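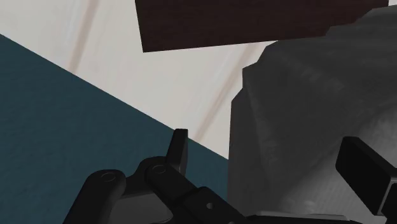 Rendered view, muted teal against marble-like off-white.

11/03/2020
Limewash, Mathebula job, teal series continued

Carried over from October: batches A to D chalked when rubbed. E and F held but dried patchy, with paler areas along the lap marks. Target is unchanged, a muted blue-green with slight mottling and no visible brush stops at arm's length.

Changes for batch G:
Putty from the older tub, drained overnight through the cotton bag. Stiffer than the October putty, so the water addition is not directly comparable.
Pigment is the Farkudico blue-green, cut with a little raw umber. Pigment weighed dry, wetted out separately, and left covered for 60 minutes before going into the lime.
Binder is Kastix casein solution, fresh bottle. The old one had a sour smell and I have thrown it out. If E and F were made from that bottle, the patchiness may have nothing to do with the pigment at all. The notebook says only "casein, Kastix", no bottle number. From now on write the bottle number.

Quantities, batch G:
Drained putty 800 g
Pigment blend 27 g
Casein solution 60 g
Water to single-cream consistency, weighed after the fact from the jug. Lungile has the figure on her sheet and will copy it in here.

Mixing. Putty broken down with half the water first, paddle at low speed, then pigment slurry, then casein last. Scraped down twice. There were still specks of undispersed umber when a thin smear was drawn on glass. Passed the whole batch through the fine sieve and worked what stayed behind with a palette knife on the slab, then returned it. The second smear was clean. The umber should go through the Burkska mill with a bit of water before it meets anything else. The blue-green disperses without help.

Panels. Same lime-sand plaster boards as the last series, dampened with the pump sprayer until the surface stopped drinking. Eight boards in total: four with one coat, two with two coats, two with three coats. Block brush throughout, crosshatched strokes, working from a wet edge. I did the first four and Xolani Zulu did the rest, which was a mistake in the plan. His strokes are longer and he loads the brush more lightly. Any difference between the one-coat boards and the others now includes a change of hand. The next series should be split so each of us does half of each group.

Second and third coats are not on yet. Waiting for the first to turn.

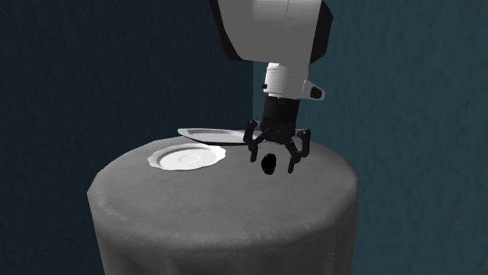 Wet color is no guide, as before. Going on, the film is nearly transparent and reads as dirty green. It begins to whiten from the corners inward, and the corners are always ahead of the middle on these boards. I have started suspecting the boards and not the room: they were trowelled from the center outward and the edges are thinner. A section through one of the spares would settle it. Put on the list.

Room conditions. Hygrometer on the shelf and the one by the door disagree again. I trust the shelf one, which was checked against the salt jar. Temperature steady. Heater off for the whole session. In October it was on for E and F, and the boards nearest to it were the patchiest, so that is a third candidate along with the old casein and the umber. Three changes at once between F and G means G will not say which one mattered, only whether the combination is better. Lungile's view is that the client wants a wall and not a paper, and we can run the separations later if the job pays for it. Agreed, but the spare boards are there and it would take one afternoon.

Off-white companion. The Mathebula drawings call for a plain off-white on the return wall, meeting the teal at an outside corner. The sample made last month is too yellow beside the teal, although it looked neutral on its own. Suggest the same putty with no pigment other than a trace of the raw umber, well milled, to keep it from going blue next to its neighbor. Not weighed yet. Start from 8 g of wet-milled umber paste held in reserve and add by the drop until it looks right on a dried chip, then weigh what is left.

Corner detail. Taping lime over lime pulled the edge in the October trial. Alternative is to cut in the off-white first, let it harden fully, and bring the teal up to it freehand with the small flat brush. Xolani has the steadier hand for this. Try it on the scrap corner piece before touching the client sample.

Rub test on the one-coat boards, method as in the front of this book: black cotton, ten strokes, same person, same board position. Do it once they are dry to the touch and again a week later. Record the cloths as well as the boards. The October cloths were binned and should not have been.

To do
Bottle number on casein, also on the batch sheet.
Label G boards on the back in pencil, initials of whoever brushed them.
Mist before the second coat, lightly.
Clean the sieve properly. There is dried F in the rim.
Ask Farkudico whether the next tin will be from the same lot.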